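Workshop notebook, April – serving trays, cup placement

Morning, 9:40. White tray out on the table, the rectangular one with the rounded corners and low rim. One cup standing on it, toward one end.

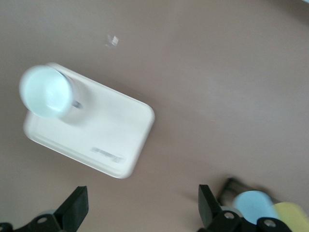

Weights

Tray alone 439 g. Tray with the cup filled to the line, 1,001 g. Scale was zeroed before each. Shahzad Qureshi got the same for the tray on the other scale, so I'm leaving the old one in use.

Carrying

Walked it to the sink and back 2 times with the cup at the end, then again with it in the middle. At the end it wants to dip on that side and I grip harder without meaning to. Middle is easier. The rim is low – it will stop a cup sliding slowly, not one that gets a knock.

Try the thin rubber mat from the Delleo box, cut to fit inside the rim. Check it lies flat at the corners before gluing anything.

To do

Ask Zikitz if they still have the deeper tray. Last price list had it in packs only.
Wash the cups by hand, no scouring pad.
Shahzad to repeat the carrying with two cups, one at each end.
Move the spare trays off the Droltari shelf, Ng needs it by the end of the month.

11:15. Mat cut, slightly short on one long side. Using it anyway for now.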